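# Working alongside a delivery robot: yard tips

Our site put a Varkard on the parcel run between buildings in February. These are the habits that have made the shift easier.
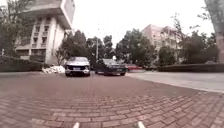
*Brick lot, with two parked cars straight ahead and the concrete road to the right.*

**Parking**
- Leave a clear lane over the brick. The unit is set to stop for a parked car, and somebody then has to walk out to it.
- Pull trailers and carts in against the hedge.

**Loading**
- Heavy boxes go on the bottom. Ours stops at 8 boxes, whatever their size.
- Close the lid until it clicks. An open lid holds up the whole run.

**Cleaning**
- Wipe the sensors with a dry microfiber cloth at the start of the shift. Glass cleaner leaves streaks.
- Brush grit out of the wheels with an old paintbrush.

**People**
- The two porters who used to push the cart now do receiving and repairs. Their hours stayed the same, but they had to learn the scanner. Allow a few weeks for that.
- Keep the old hand cart. We still use it in heavy rain.
- Stoppages go in the paper log by the dock door. Covadonga Arroyo reads it before planning the next day's routes. For anything urgent, call extension 313.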